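Minutes of the parts sorting meeting, November
Frerichs workshop, small room, start at 16:20
Present: Ludger Brandes (chair), Sabine Janssen (minutes), two colleagues from Atmont
Excused: Fesodus

1. Last minutes
Accepted with one correction: the labels were ordered by Sukby and paid by Frerichs.

2. Layout of the sorting table
Ludger presented the layout for small electronic parts. The steel tray stays in the middle, lined with white paper, and the yellow bins stand two on each side. Atmont asked if the bins could have different colors. Ludger prefers one color and clear labels -- the bins are then easier to replace. It was agreed to keep yellow.

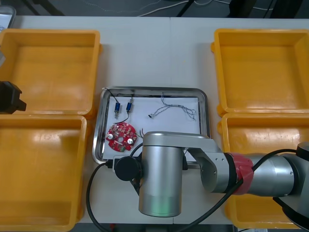

3. Labels and paper
Sabine has 60 labels in stock. They should go on the outside wall of the bin, below the rim. The paper in the tray is to be changed at the end of each shift, or earlier if it is torn. Atmont will send 20 sheets of a thicker quality for trial.

4. Parts with wires
Parts which are still connected by wires were discussed for a long time. Decision: they stay together in the tray until Sabine has checked them. Cutting of wires is not allowed without her agreement.

5. Other points
Fesodus has not yet answered about the spare bins. Ludger will call them again.

End of meeting: 17:10
Minutes: S. Janssen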